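Burkley Street pantry looks for a bigger room

Kagiso Sibiya started the Burkley Street food pantry out of a church hall kitchen, with one chest freezer and a folding table. It now feeds some 400 households a month and has run out of places to put things.

"We keep the rice under the stage," Sibiya says. "The pasta used to be there too, but you had to crawl for it, so the pasta moved to the cloakroom. Coats go on the chairs now."

The pantry opens in the late afternoon, which suits shift workers from the Clalico cannery and parents on their way home from school. Sibiya tried mornings for the first year. Hardly anyone with a job could come, and the ones who did were often late for work. Changing the hours doubled the numbers by April.

She grew up three streets away and worked in supermarkets for most of her twenties, first on the tills and then in the storeroom. She says the storeroom is where she learned the job she does now. Everything that comes in gets a date written on it in thick marker. Older stock goes to the front. Tins with a dent along the seam are thrown out, and tins with a dent in the side are kept.

"People argue with me about dents," she says. "They think I'm wasting food. I'll waste a tin of peaches before I'll make somebody's kid sick."

Most of what arrives is donated by the box, and the boxes are mixed. A family clearing out a cupboard will send flour, stock cubes, biscuits from a holiday, half a dozen kinds of tea. Sorting takes longer than handing out. Sibiya doesn't mind the odd things, and says they're usually the first to go.

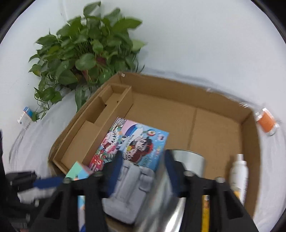

Genivaldo Batista would rather have fewer mixed boxes and more money, and he has told her so more than once. He does the buying, and his view is that a dollar spent at the wholesaler in Arrieta gets more onto the shelves than a dollar spent by a donor at full price. "I can get 100 kilos of lentils for what people spend on fancy soup," he says. "I'm grateful for the soup. I'd still like the lentils."

Sibiya agrees with the arithmetic but won't stop taking boxes. She says a child who carries in a bag of groceries remembers it, and so do the parents. A bank transfer doesn't bring anyone through the door, and a lot of the regular helpers first came in carrying something.

They have settled on a list. It's taped up at the entrance and changes every couple of weeks. When I visited it asked for cooking oil, tinned fish, nappies in the larger sizes and sugar in small bags. At the bottom, in capitals, it said NO MORE KIDNEY BEANS THANK YOU.

Fresh food is the harder problem. There are 2 fridges, and one of them, an old Cestix, runs so cold at the back that it freezes the lettuce. Milk has to be collected the same day it's handed out. Batista drives for it himself, a 30 minute trip each way, and has asked the dairy twice whether it could come on a truck that already passes the hall. He's waiting to hear.

The hall lease runs out at the end of winter. The church would like them to stay but also wants its stage back for the school play. Sibiya has looked at a former shoe shop on the main road, with a loading door at the rear and a proper storeroom. The rent is more than they can pay at the moment, and the landlord hasn't moved on it.

"It's got shelves to the ceiling," she says. "I went in and measured them. I know where the rice would go."

Donations can be left at the side door of the hall from three in the afternoon. Please don't leave anything on the step overnight.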